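Komstead Opens Table-Clearing Data Program at Cendonia Office

CENDONIA, February 15, 2022 – Komstead, a developer of software for robot arms, today announced the start of Hundura, a program to collect examples of everyday tidying and sorting work done by people. The examples will be used to train a learning system that controls two-armed robots in offices, break rooms and small shops.

The program runs at the company's Cendonia office. Operators work with a hand-held gripper in each hand and carry out ordinary jobs at a table: picking up cups and bottles, moving packages, gathering cables and putting things where they belong. A camera on each gripper records the work from close range. No robot is needed during collection.

"We wanted the people doing the work to be able to sit down at a normal table and get on with it," said Esther Lema, head of data collection at Komstead. "With a robot arm in the loop, an operator spends a good part of the day waiting for the arm. With the grippers, the pace is set by the person's hands."

Komstead plans to record 84 tasks in the first phase. Each task has a written goal, such as clearing all drink containers from one side of the table, but no fixed script. Operators decide which item to take first and which hand to use. The company said this is intended to give the learning system a range of ways to reach the same result.

The objects are common ones and are not specially made for the program. Many were chosen for being hard to handle. Paper cups bend when they are squeezed. Clear bottles are difficult for cameras to pick out against a light surface. Soft packages change shape each time they are lifted, and cables rarely lie the same way twice.

"Our earlier models did well with boxes and badly with nearly everything else," said Salim Ogola, who leads the learning team. "A bag of snacks would stop them. The grip point moves as soon as you touch the thing. We need a lot of examples of people dealing with that, including the tries where they miss and have to go back."

Missed grasps are kept in the collection and marked as such. Recordings are removed only if the camera view is lost, if the gripper position cannot be worked out, or if an operator asks for a take to be dropped.

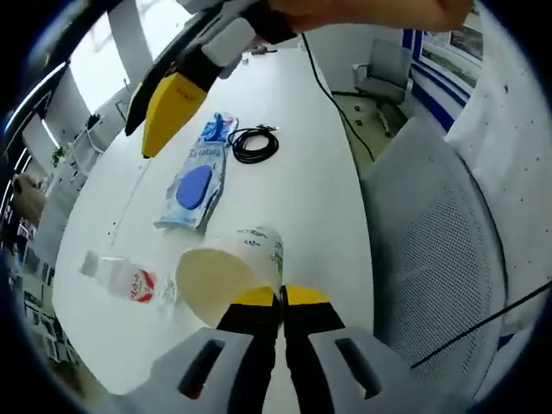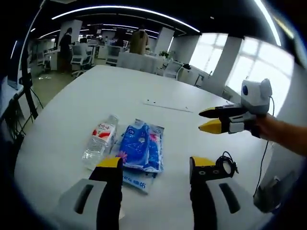 Hand-held grippers with yellow-tipped fingers in use at a white table during Hundura data collection.

The grippers follow the same general layout as the two-finger hands on Komstead's robot arms. Finger spacing and opening width are matched, so that a motion recorded by hand can be carried over to the robot with little correction. The wide camera view takes in the fingers, the table and a good deal of the room beyond it, which helps the software work out how each gripper moves through space.

Collection takes place in a working office and not in a closed studio. Daylight changes over the course of a session, chairs get moved, and colleagues pass through the background. Komstead said it made this choice after a trial in a plain, evenly lit room produced a model that lost accuracy when it was tested elsewhere in the building.

Staff who work near the collection tables have been told when recording takes place. Faces that appear in the footage are blurred before the recordings are passed to the learning team, and sound is not recorded.

Each operator completes two practice sessions before any of their recordings are accepted. Training covers how to hold the grippers without tiring the wrist, how to keep the fingers in camera view, and how to begin and end a take. Operators are paid by the hour. Their pay does not depend on the number of takes they complete.

"People assume faster is better, and it isn't for this," said Neusa Nogueira, who trains new operators. "If someone rushes, the fingers come in at odd angles and the cup gets crushed. I ask them to work at the speed they would use at home after dinner."

Nogueira said most new operators need some time to stop reaching with their whole arm. The grippers add length to the hand, and objects close to the body can be harder to pick up than those farther away. Instructions for seat height and table distance were rewritten after the first group finished training.

Recordings are checked by a separate review group under Jacobus Mahlangu. Reviewers mark the start and end of each grasp, note which hand was used, and confirm that the written goal was met. A second reviewer looks at any take on which the first was unsure.

The collected data will be used to train Nzioka, Komstead's control software for two-armed robots. Tests of Nzioka on robot arms are scheduled to begin in March, starting with cups and bottles. Soft packages and cables will be added once the simpler tasks run reliably.

Komstead has set a target of 800 hours of accepted recordings for the first phase. The company has not set a date for a commercial release of the software and said it would decide on further phases after reviewing the robot tests.

"The arms have been ready for a while," said Subira Athumani, product manager for Nzioka. "What customers ask us for is a machine that can deal with a messy table. We would like to see it clear one in our own office before we offer it to anyone else."

Komstead is accepting applications for operator positions at the Cendonia office. No background in robotics is required, and shifts are available in the morning and afternoon. Applicants should be comfortable doing seated work with both hands for short periods with regular breaks.

About Komstead

Komstead develops control and learning software for robot arms used in light indoor work. Its products include Nzioka, a control package for two-armed robots. The company is based in Cendonia.

Press contact: Komstead Communications, Cendonia office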